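Chapter 4
What the Quote Leaves Out

Kelldale made small hand tools and packed them in kits. When the plant decided to buy its first robot arm, the planning sheet had one line on it: the price of the arm. The vendor, Trukwood, had promised payback in 18 months. Tariq Gondal, who ran the packing floor, asked what the arm would be holding its parts with. The answer came back as a second quote.

Most first budgets go wrong in this way. An arm by itself cannot pick up anything. The buyer also needs a gripper, finger pads, cables, mounts, safety work, and a person who will teach the machine its job and teach it again when the product changes. Sellers know all this. Their brochures tend to put it on the back page, if they print it at all.

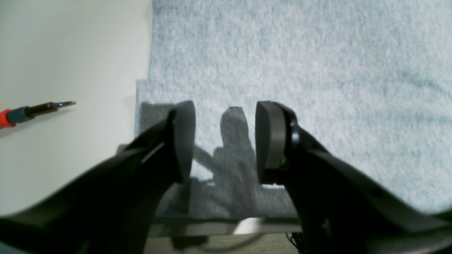 Figure 4.1 A two-finger gripper with its pads open over a blue textile surface. A screwdriver lies on the white surface to the left.

Be wary, too, of the demonstration. A gripper that handles one tool well may do poorly with the next, and a vendor picks the tool. Ask to bring your own parts, including the awkward ones. Ask how many tries were made, and how many failed. If the seller says a task is 80 percent solved, budget for the rest as though it were the whole job, for it may cost as much.

In this chapter we work through the Kelldale purchase line by line, then compare it with a rental offer from Lashari. Neither looks as good on paper by the end. Before reading on, write down what you think belongs in the budget besides the arm. Keep the list; you will need it for Section 4.2.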